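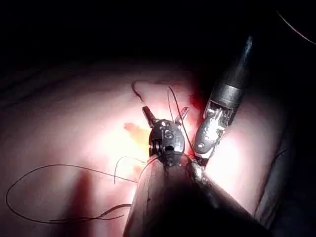

Pink pad, long thread, jaws open. The 6 is legible for once.

**December, 16:40, suture bench**

Pad no. 17 from the Fuvia box. Softer than the Cakavora ones, which had all the give of a school rubber. Takes a needle kindly and tears if you sulk at it. I have sulked at two so far.

Thread: cut it far too long again. The loop wanders off over the left half of the pad like a garden hose and has to be talked back before every throw. Frans Schouten says 95 mm is plenty for a single knot. Frans Schouten also says his own knots hold, so I am taking the first part only. Will cut at 95 tomorrow and see.

Lamp: too strong. There's a white patch in the middle of the pad, exactly where I want to see the entry point, and next to nothing to look at behind. Turn it down, or tilt it towards the wall. Black thread on pink is fine everywhere except in the glare and in the shadow low on the right, so naturally that is where the tail likes to go.

Knots today: surgeon's knot first, then two plain throws. Left side neat. Right side looks like something out of a hoover. Pulling up and away puckers the pad; pulling flat along it doesn't, or less.

Stock: nearly 885 cm left on the Hwang reel by my tape. The Boner order is still "being processed", same as last time I asked.

To do
- thread at 95 mm
- lamp down
- new pad before the next lot, keep 17 for practice
- ask Frans where the good scissors went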